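To: Building Services and Events list
From: Office of Hospitality Operations, Clerkach House
Subject: Re: Table decorations for the January receptions: storage and handling

Colleagues,

Thank you to everyone who replied to the first notice. The responses raised several points that the original guidance did not settle, and the Office has revised the guidance accordingly. The relevant part of the earlier message is quoted first, followed by the revisions. Please discard any printed copy of the 2021 sheet that may still be posted in the Jestlow Room pantry.

On Wednesday, Awuor Kombo wrote:

> The sheet we have been using asks us to pack table decorations "by room."
> That worked when each room had its own set. The sets are now shared, and
> we are opening four or five boxes to dress one table. I would like to
> propose that we pack by type of item instead, with the artificial foliage
> in one box and the red pieces in another.
>
> I would also ask for a decision on stems. Some of us have been holding
> the foliage by the leaf when we set it, and the leaves crease. Others
> hold the stem and have no trouble. It should be written down.
>
> Last, the Flollby boxes are too shallow for anything that has to stand
> upright. Could they be kept for linens?

The Office accepts all three proposals. The revised guidance is as follows and applies to every room on the shared schedule, including the two rooms on the Sabatier corridor.

Packing. Decorations are to be sorted by type and no longer by room. Artificial leaves and sprays go together in the tall boxes, stems down. Red pieces go in a separate box with the lid closed but not taped. Items with a crinkled finish should not be pressed flat or stacked under anything heavier than a folded napkin. Candle holders remain in the cabinet and are not covered by this notice.

Labels. Each box is to carry a label on the short side, facing out, giving the type of item and the shelf to which it returns. Room names should be removed from existing labels. The shelf assignments are posted inside the door of Storeroom 669. Any box that cannot be matched to an assignment should be left on the lower shelf and reported to this Office.

Setting. Foliage is to be taken by the stem at all times, both when it is lifted from the box and when it is placed on the table. A leaf that has creased may be laid between two clean cloths overnight. It should not be ironed. Staff are asked not to trim stems to fit a particular arrangement, as the pieces are shared and the next table may call for the full length.

Arrangement. The long tables will be dressed without runners this season. The bare wood is to be wiped and dried before any item is set down. The standard grouping is one green leaf standing in front of one red piece, with the flat surface of the leaf turned toward the seated guests. Requests for any other grouping should reach this Office before the room is opened for setup.

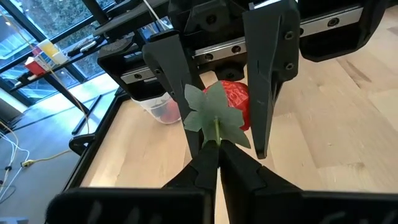 Green leaf held by the stem, with a red piece behind it.

Timing. Setup for evening receptions begins 90 minutes before the doors open. Teams that share a storeroom should agree in advance which of them will draw boxes first. All items are to be back on their shelves before the room is released to the cleaning staff.

Boxes. The Flollby boxes are reserved for linens from now on. Tall boxes may be requested by replying to this message with the room name and the number needed. Requests will be filled in the order received. Please do not purchase boxes locally, as the shelf spacing in the storeroom does not suit most retail sizes.

Damaged or missing items should be entered in the log kept at the pantry desk, with the date and the name of the event. Replacement pieces are ordered once a season and will not be issued singly.

Questions about shelf assignments may be sent to Awuor Kombo. All other questions should come to the list so that the replies are available to every team.

Office of Hospitality Operations
Clerkach House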